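Haladis Orakzai Cut Flower Holding Cabinet

Upright refrigerated cabinet, single solid door, high humidity
Product group: Floral Refrigeration
Availability: Made to order. Orders confirmed by noon Wednesday enter the next production week.

Overview

The Orakzai is an upright cabinet for holding cut flowers, greens and finished arrangements between delivery and sale. It is intended for retail flower shops, event florists and hotel flower rooms where a walk-in cooler is not practical. The cabinet holds a steady low temperature with high relative humidity and low air speed across the product. Standard kitchen refrigerators move air faster and remove more moisture, and they should not be substituted.

Capacity depends on stem type and bucket size. In the standard layout, with floor buckets and one shelf in the upper position, the cabinet holds nearly 200 medium-headed stems. Hydrangeas, peonies and other large heads need more space and reduce this number considerably.

Refrigeration system

The evaporator is oversized for the cabinet volume so that the coil can run close to cabinet temperature. Less water condenses on the coil and more stays in the air. The fan runs at low speed whenever the door is closed and stops when the door is opened. Air is drawn in at the top, passed through the coil and returned down the rear wall through a perforated panel. Buckets must be kept clear of this panel.

Defrost is by off-cycle and is started by the controller. Defrost water runs to a heated tray above the compressor. No floor drain is needed for normal use. If the cabinet is installed in a room that stays humid through the summer, order the optional drain kit and pipe the water away.

Controller

The controller is mounted above the door and shows air temperature. The setpoint can be changed with the up and down keys once the lock key has been held until the display flashes. Two stored programs are supplied:

Program A: General. For roses, carnations, lilies, tulips and most greens.
Program B: Tropical. For anthurium, heliconia, ginger and most orchids. These are damaged by cold and must not be stored under Program A.

Changing programs does not clear the alarm history. The door alarm can be silenced but cannot be turned off. A dry contact is provided on the rear terminal strip for connection to a building alarm.

Specifications

Height: 2,038 mm, including feet
Door swing: Right hinged, reversible on site
Exterior: Coated steel, white
Interior: Stainless steel floor, coated steel walls
Shelves: One wire shelf supplied, adjustable
Sound level: 55 dB(A) with compressor running
Net weight: 119 kg
Power: Dedicated grounded outlet, voltage to be stated on order
Lighting: LED strip, switched by door
Feet: Adjustable, locking casters optional

Measure doorways and elevator openings before ordering. The cabinet ships upright on a pallet and must stay upright. If it has been laid down, leave it standing and unpowered overnight before starting.

Preparing flowers for storage

Unpack flowers on a clean, flat surface next to the cabinet. Strip leaves below the water line, recut the stems and place them in buckets of clean water with flower food. Let the stems drink at room temperature before loading, unless the grower's sheet says otherwise. Discard any stems with gray mold. Do not store fruit in the cabinet, as ethylene shortens the life of most cut flowers.
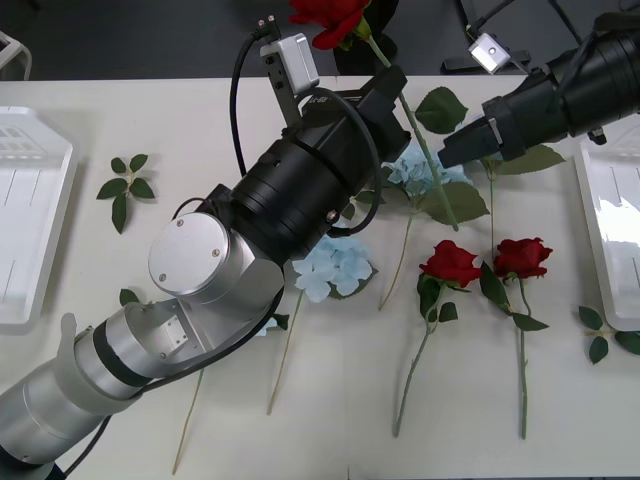
Flowers laid out on a white tabletop.

Cleaning

Wash the floor and door gasket weekly with a mild detergent. Empty the cabinet and wash the walls once a month. Brush the condenser from the front after removing the lower grille, which is held by two clips. Chlorine products attack the evaporator coating and void the warranty on that part.

Options and spare parts

Additional wire shelf, with clips
Drain kit, including trap
Locking caster set
Grurkotine replacement coil coating, service use only
Skulermont bucket rack, floor standing
Door gasket, complete
Temperature probe with lead

The Skulermont rack replaces the lower shelf position and cannot be fitted with a shelf below it. Racks made for the earlier narrow cabinet do not fit.

Ordering

State voltage, hinge side and options on the order. Hinge side can be changed later, but the reversing kit is then charged separately. The factory is closed for the last part of December, and spare parts ordered during that time ship when it reopens.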